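Print this page | E-mail this page

June 15, 2026
By the project coordinator, Dandum Home Kitchens

Progress report to the Brernberg Fund: first year of the shared cooking project

We're very happy to be sending this one! When we last wrote to you the lease on the Dandum hall was still unsigned and we had a waiting list but nothing to offer the people on it. Since then we have opened the kitchen, run 76 evening classes and served 715 meals at the Friday supper table, every one of them cooked by people who came to us to learn.

Classes

The beginner course is now 11 weeks long. We had planned on eight, but the first group kept asking for more time on beans, stocks and bread, and they were right to. The extra weeks cost us a little in ingredients and nothing in rent, as the hall was already ours on those evenings. Attendance held up well through the winter — better than we dared put in the application — and dipped in May, when the evenings got long and people wanted to be in their gardens. We will start the fall course a week earlier and finish before the holidays.

The bread nights have been the surprise of the year. People come early, they stay late, and they take dough home in bowls under their coats. One group has carried on meeting in each other's houses, which we had nothing to do with and are delighted by.

Home visits and small kitchens

Part of your grant went to learning what people cook with at home, and how much room they have to do it. Many of our learners have one short stretch of counter and keep their pans wherever there is space. We have changed the recipes a good deal as a result. Most of the beginner dishes now need one pot, one board and one knife, and the longer recipes have a point where you can stop, wash up and start again. The section on kitchen layout in our new handbook deals with counters, floors and the walking space between them.

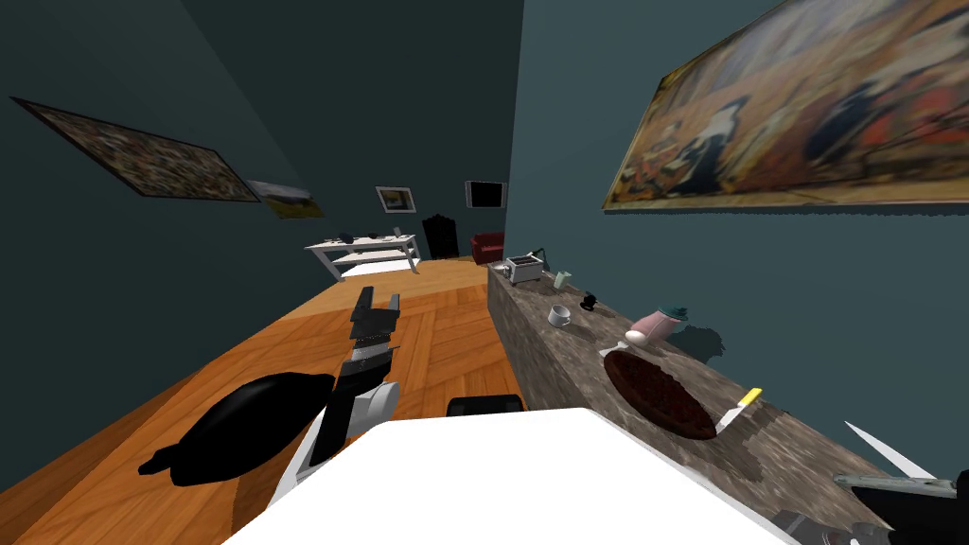
Kitchen interiors with parquet floors, computer renderings.
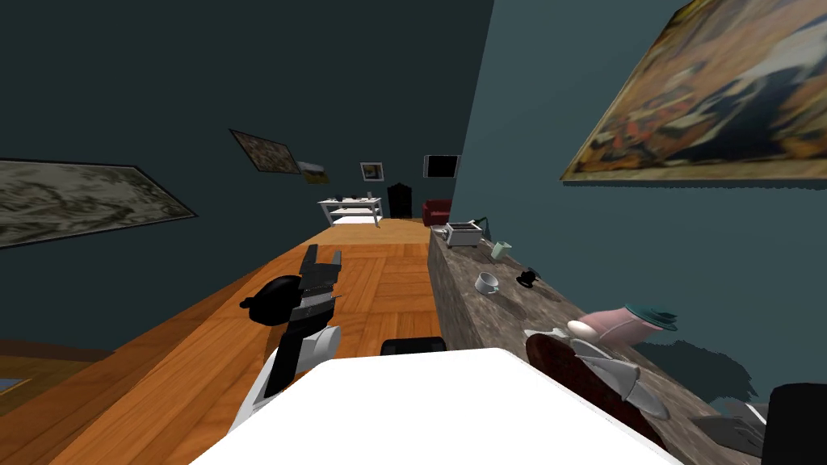
Source for both: Dandum Home Kitchens.

The handbook itself is nearly done. Lellex, the print shop on the corner, has given us a fair price and a proof is due back soon. We asked for large type and a cover that wipes clean. The recipe pages are finished, the shopping pages need one more read, and the chapter on storing leftovers has been rewritten twice because the first version frightened people.

Supper table

Friday suppers began as a way to use up what the classes made. They have grown into the busiest part of our week, with families, older neighbors and quite a few students from the Nic Giolla rooms upstairs. The lentil soup goes first every time. We still have trouble with the serving line, which backs up into the coat area, and we'd like to try serving from both ends of the hall.

Money

Spending is close to plan. Food came in under budget thanks to the market stalls that sell to us at closing time. Repairs went over: the old oven needed a new door seal and then a new thermostat, and the second sink drained slowly until the pipe was replaced. We moved money from the publicity line to cover this, as agreed with your office.

What comes next

We want to train 5 of this year's learners to lead a class of their own. They have already been helping at the bread nights, and all of them have said yes. We would also like to add a daytime course for people who work evenings, if the hall can give us the hours. A request for the second year, with a full budget, will follow separately.

Your visitors are welcome at any supper. Come hungry, and come before the soup is gone.

Contact: Dandum Home Kitchens, Dandum Hall | © 2026 Dandum Home Kitchens | Back to top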